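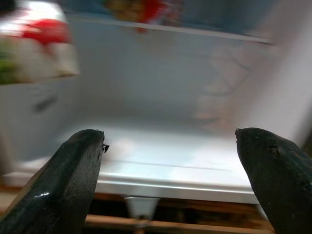 Lip balm, berry tint, third go

I think we've cracked the graininess! Amândio Veloso came over from the Bromlow bench at lunch, rubbed a bit on the back of his hand and said it felt like a different product. Same recipe as the last go except for the cooling, so I'm writing that part down properly while I remember it.

Shea and mango butter went in together and I held them at 70 C for a good long while this time. Last time I pulled the pot as soon as everything looked clear, which I now think was too soon. Beeswax and castor oil were already melted in the other pot. Poured one into the other, stirred with the flat spatula, then stood the whole thing in a cold water bath and kept stirring until it just started to drag. Tint in at that point (ground into a little castor oil first, no specks at all!). Vitamin E last.

Total batch weight 2,472 g. Filled 368 tins, and the leftovers went into the odd little pots with no lids that match. The filling went so much faster with the warmed jug -- please, everyone, warm the jug.

Color: lovely. It looks scary dark in the tin and goes on as a soft stain, the kind you can put on without a mirror. I had it on through two coffees and there was still a bit left at the edges. The Plumer pigment is warmer than the old one, so the label swatch needs redoing.

Scent is still too faint for me. Amândio likes it faint. We'll see who wins. 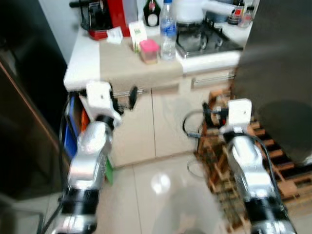
Clevcombe, July

Checked the tins first thing, before switching the lights on over the bench, then again with the lamp right on them. Smooth tops on nearly all of them. A few have a dimple in the middle from where I poured too hot at the start of the run. Those can be testers.

Tried the balm on bare lips, over the plain one, and over a matte lipstick. Over the matte it slides and takes the color with it, so we shouldn't suggest that on the card. Over the plain one it's gorgeous and a little glossier than I expected. I also dabbed some on my cheeks and now I want a cheek version, obviously.

Put 5 tins aside for the warm shelf test, marked with a W on the base. Please don't take these home, I know they're tempting. Looking for sweating, smell going off, and grains coming back when they cool down again.

Ghumman want the slim tube instead of the tin. I filled one by hand and it wound up fine but bent at the top when I pressed hard. It'll need more wax, maybe with a bit of candelilla swapped in, and that changes how it glides. Separate trial.

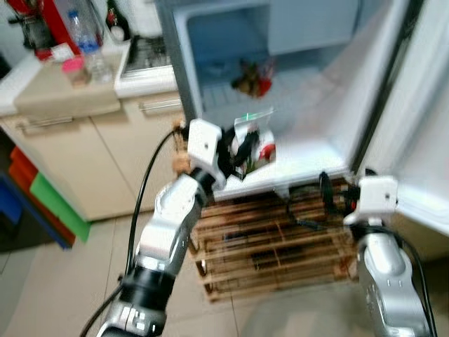 Next batch

Add candelilla in small steps, tube version only. Keep the tin recipe exactly as it is.

Split off a small pot and try the scent a touch stronger. Two people to smell it blind, neither of them me or Amândio.

Redo the swatch on white card, by the window, with the new pigment.

Order more castor oil. The big bottle is nearly out and I used the good funnel for the tint, so it's soaking in the sink.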